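Inside Plumell's Open Afternoon: Kitchen Work Before the Kitchen

The Plumell test hall sits behind a loading dock, and visitors in April were asked to sign in at a folding table next to the freight elevator. The company opens its doors once a year. Most of those who came were engineers from other firms, along with a handful of graduate students and two buyers from a catering supplier.

Plumell develops control software for robot arms that work in homes and small commercial kitchens. It does not build arms or grippers. Its main product, Skokari, is a set of manipulation policies together with the tools used to train and grade them, and the afternoon was given over almost entirely to the grading.

Jozef Vandenberghe, who runs the evaluation group, began with the numbers. The current test suite holds 257 tasks, each defined by a starting layout, a written instruction and a success condition checked by the simulator. Every task is attempted 40 times with small changes to object position, lighting and surface finish. A full pass takes nearly 15 hours on the company's own machines, so it is run overnight and the results are read the next morning.

"A single success tells us very little," Vandenberghe said. "If I move the cup two inches and the policy fails, then it had learned the position of the cup."

The simulator is called Amundsen. It was written in-house after the team tried to adapt an older package and found that contact between thin fingers and curved objects was handled too loosely. Objects would jitter in the grip or slide through it. Amundsen uses a smaller time step near contact and a larger one everywhere else, which keeps the computing cost within reason. Rendering is a separate process. It can be switched off when only the physics is needed, but policies that work from camera input need the full picture, shadows and reflections included.

For the main demonstration, a simulated kitchen was shown on a wall screen and visitors were invited to pick tasks from a list. Polished stone is one of the harder surface settings, according to the staff, as its veining can be confused with the edges of small objects.

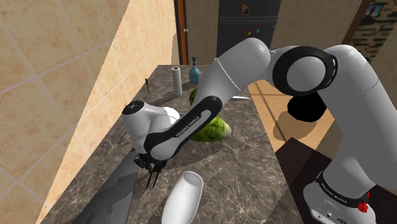 A simulated Franka Emika arm over a marble countertop in Amundsen, with a white cup-shaped object on its side near the open gripper.

The task that drew the most questions was the tipped cup. The instruction reads simply "stand the cup up." An upright cup can be approached from directly overhead with the fingers on either side of the rim. One lying down may call for a grasp on the wall or the lip, followed by a rotation of the wrist, and the forearm has to clear whatever else is on the counter while this happens. The success condition requires the cup to be upright and released, and to remain so for 3 seconds.

Josefien Verschueren, who designs the layouts, explained that clutter is placed deliberately. Large items block camera views and limit the paths open to the elbow. Thin items test whether the planner respects geometry that covers only a few pixels. She keeps a log of layouts that produce odd failures, and many of these are later promoted into the permanent suite.

One visitor asked how closely simulated scores match results on hardware. Verschueren's answer was cautious. Rankings between policies tend to hold, she said, but absolute success rates do not, and the gap is widest for soft or wet objects. Plumell sends a subset of tasks to Citard, a contract lab that repeats them on physical arms and returns joint logs and video – a slow process, and the most expensive line in the group's budget.

The last session covered the scoring tools. Failed attempts are sorted by cause: missed grasp, collision, dropped object, timeout. Timeouts are reviewed by hand. Several engineers in the audience wanted to know if the layout files would be released, and Vandenberghe said a portion would be, once the format stops changing. Visitors who left an address at the sign-in table will be sent the specification when it is ready.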